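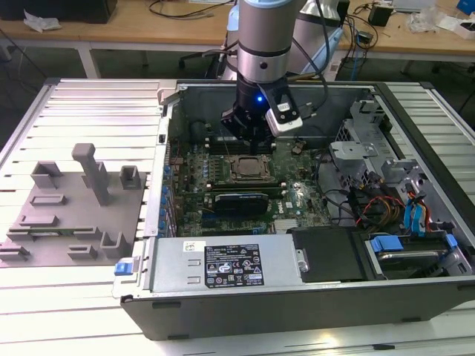 Every November the catalogs arrive, and every November I am told that a picture book should teach my grandson something. Kindness is popular. So is resilience, a word I didn't meet until I was thirty and could have gone longer without.

I have 68 picture books on the low shelf in the den, and the ones with the cracked spines teach nothing at all. The worst offender is The Goose of Brildale, in which a goose steals a hat, is chased through a market, and keeps the hat. There's no apology. The last page is the goose, wearing it. I have read that book aloud 300 times and would vote for the goose.

Compare it with the one my sister sent, about a little cloud who learns to share her rain. It has a page of discussion prompts in the back. "When have you been a cloud?" it wants to know. My grandson, who is four, said never, and went to get the goose.

Archie McIver, who ran the children's room at the Wusstead library when my own kids were small, used to shelve the improving books at adult eye level. He said that was who they were for. I thought he was being grumpy. Now I'm the age he was then and I think he was being polite.

I don't mind a moral if it gets in by accident. A good story about a lost mitten will have some decency in it somewhere, the way soup has salt. What I mind is 100 words of story holding up a sermon, at eighteen dollars, with glitter on the cover.

So buy the kid the goose. If he steals a hat, we'll talk.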